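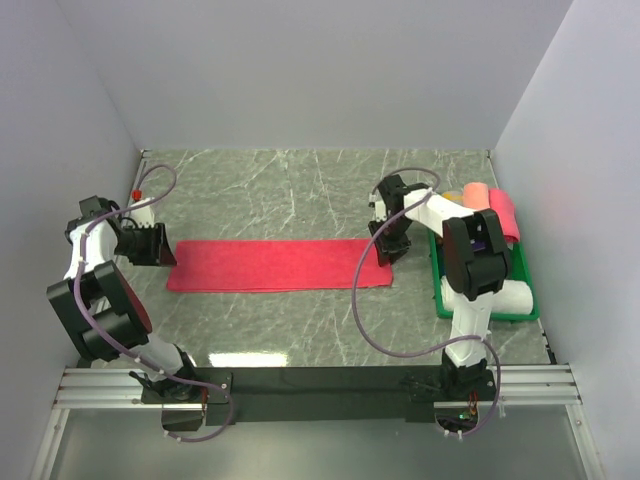

Vallwood Everyday Cloth, in red

I've had mine since October and I'm fonder of it than anyone should be of a cloth, so bear with me. I ordered it from the Halldale shop after my old Conneely ones went grey and sad, and I very nearly picked the oatmeal (glad I didn't!). The red is a proper pinkish red, really cheerful, and so far it has kept its colour through up to 53 washes — always at a low heat, mind you, and with darks the first few times.

What I like best is how well it folds. Smooth it out, bring the long sides in and you get a neat, narrow strip that lies nearly flat and goes into a shallow drawer beautifully. You'll still get a few faint wrinkles, and my layers never quite line up along one edge, but I don't iron mine and can't say I mind.

My only grumble is the hanging loop, a mean little thing that came unstitched after 13 days. I'd still buy another, probably in the green.

Tsutomu Koyama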